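The Planner at Jituneo

All through March the planner had been a timid creature, and I loved it the way you love a dog that won't take the stairs.

Build 607

It spent 15 seconds thinking about a red bowl, dear thing, before it moved at all.

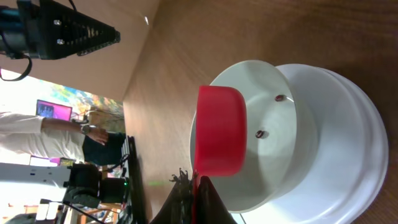
I lowered the collision cost to 22, made some tea, and told Drasholm (our simulator, a terrible gossip) to keep its worries to itself.

Build 608

The grasp scores came up lovely and high, and I may have clapped. 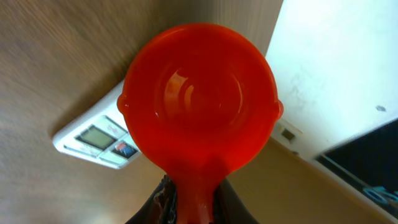 Build 609

Beans, then, and the kitchen scale. 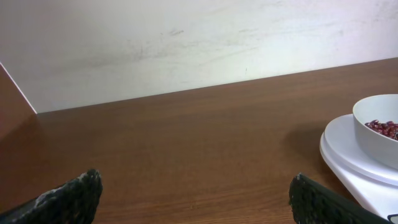 "Path found," said the log, and I patted the monitor and let it run.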